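1/25/23

Gristero, pose pipeline. Desk session in the small office, two handheld grippers, left and right.

Carried over from the last entry: the right-hand trajectory still jumps when the gripper turns toward the glass. The left one is mostly fine. Same estimator build on both, same config apart from the extrinsics file. I had suspected the right extrinsics, but Mirjam Boersma redid them from scratch and the new file matches the old one to within what the solver reports as its own uncertainty. So the extrinsics are off the list.

Remaining candidates going in:
- features tracked on the gripper's own body (mask too small)
- features tracked on reflections in the glass
- clock offset between camera and IMU drifting over a long take
- map from Kultberg being loaded by default on the right side (wrong room entirely)

The last one was quick to rule out. The launch file for the right gripper does have a default map path and it does point to Kultberg, but the loader rejects it on the calibration hash and starts empty. It logs this at debug level. I moved it to warning. I also took the default out, so a missing map path is now an error at startup.

Mask next. The static mask in the repo was drawn in November for the old fingers. It covers the body along the bottom of the view and a trapezoid where the fingers used to be. The current fingers are longer, and when they close they go up through the top of the trapezoid. The ribbed pads are excellent corners as far as the detector is concerned, and they move with the camera, so the tracker holds them for a very long time and the back end gives them high weight. That is a bad combination.
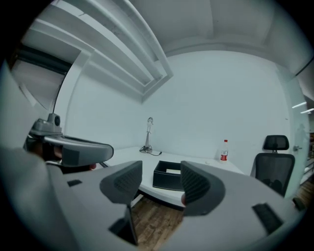

Dumped tracked features for the right gripper on take 16 and sorted by track length. The top of the list is nearly all finger pad and housing edge. With the fingers open, the detector also picks up whatever is on the desk between and around them, and that part is legitimate: the corners of the black box, the lamp base, the bottle label. When the fingers close those tracks die in one go and the pads are all that's left in the middle of the view. The estimator then believes it is standing still for a few frames and snaps back when enough background comes in again.

The other gripper is a second problem. In two-handed takes each one is in the other's view a good share of the time, plus the hand on it. Those are moving features with decent texture. RANSAC throws most of them out when the background is rich. Here the background is a white wall and a white desk, so at close range the other gripper can win the vote. Mirjam saw this in the left logs and wrote it up as "left follows right," which is a fair summary of what the plot looks like.

Changes to the mask:

1. Static part redrawn from the current housing, with a margin. Body, slots, finger bases.
2. Finger part is now a function of opening width. The width estimate runs anyway, so I take the two fitted finger edges, dilate them, and fill down to the base. If the width estimate is missing for a frame, fall back to the union of all finger positions. This loses some usable area in the middle but only for those frames.
3. Marker boards. Detections of the board on the other gripper are passed to the relative pose solver and the same quad, dilated, is masked out of the feature tracker. Before today the tracker was happily using board corners as static landmarks. I can't find a commit that ever handled this. I think it just never mattered with one gripper.

Item 3 does nothing when the board isn't detected, so the rest of the other gripper is still exposed. A proper fix is to project a coarse hull of the other device from the last good relative pose and mask that. Started on it, see below.

Reran take 16 with items 1 to 3. The snap at finger close is gone. The jump toward the glass is smaller but still there.

Glass. The partition gives two kinds of trouble. Things behind it are real and static for the most part (ceiling lights, mostly), far away, good for rotation and poor for translation. Reflections on it are the actual trouble: they triangulate to points behind the partition that move with whoever is holding the gripper. Track length doesn't separate them. Parallax consistency does, somewhat, if the window is long enough. I raised the window in the Bekico front end and the landmark cap from its default to 500. The cap was the binding limit. At the default, far points filled it and new near points on the desk weren't being admitted at all.

With the cap at 500 the run is slower on the workstation and the map is much better behaved. Landmark admission is still first come, first served. It should be by grid cell and depth band. Added an issue.

Frame ranges to look at again, right gripper, take 16:
- 1311: first frame where the board is detected at a steep angle. Pose ambiguity, two solutions with close reprojection error. Solver picks the wrong one and the relative pose flips.
- 1963: turn toward the glass. Residual jump here is small after the cap change. One landmark cluster behind the partition is doing all the damage; removing it by hand removes the jump.

The flip at 1311 has nothing to do with the tracker. The planar solver returns both candidates and we take the one with lower error without checking how close the second one is. Replaced with: keep both if the error ratio is under a threshold, and choose by distance to the prediction from the two individual trajectories. If there is no prediction yet, drop the measurement. Threshold is a guess for now and lives in the config with a comment saying so.

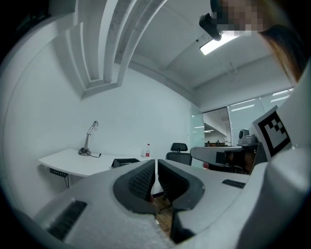

While in that file I also fixed the board corner refinement. It ran on the raw fisheye image with a fixed window. Near the rim of the image the board is compressed in one direction and the window takes in corners of the neighboring squares. Refinement then drags the outer corners inward. Now it undistorts a local patch around the quad, refines there, and maps the points back. Costs very little, only runs on detections.

Detection near the rim is still weaker than near the center. I don't want to loosen the detector thresholds for this. False positives on the frosted bands of the partition came up the last time someone did, and they were harder to debug than missing detections.

Width estimate, side note. Mirjam asked if closed reads as zero consistently. It doesn't. With fingers nearly touching, the edge fit merges left and right edges into one line for some frames and returns no width. The log then holds the previous value, so a slow close shows as a plateau and a drop. Downstream that looks like a fast grasp. The policy people on Magalhães have been filtering these as outliers, which removes exactly the frames they need. Proposed handling: when the fit collapses to one line and the last width was already small, report the calibrated minimum and set a flag. Flag goes in the existing status byte, no format change. Not merged, I want Magalhães to confirm they read the status byte at all.

Lighting. Auto exposure reacts when a ceiling light comes into view and the desk goes dark for a moment. Tried fixed exposure for one take. Tracker prefers it, board detection prefers it, the ceiling saturates and we don't use it for much. Leaving auto on until the glass question is settled, one change at a time.

Hull mask, state at end of day: hull model is seven points, hand measured off the CAD, includes the finger housing and camera module, leaves out the hand. Projection works on a replay. The hand should be in the mask too, but its extent depends on who is holding the device. Simplest is to extend the hull downward by a fixed amount and accept the loss. If relative pose is stale the mask should grow with time since last detection. Right now it stays put, which is wrong as soon as either gripper moves.

Branch is pushed, tests pass except the replay regression, and that one compares against stored trajectories made with the old mask. I won't regenerate the references until Mirjam has looked at the overlays.

Open:
- grid and depth-band admission for landmarks
- clock offset: not looked at today, no evidence for or against
- parallax check on the cluster behind the glass, automatic version
- hull mask growth
- ask Magalhães about status byte
- left gripper full rerun with new mask, queued overnight, output goes next to the right-hand results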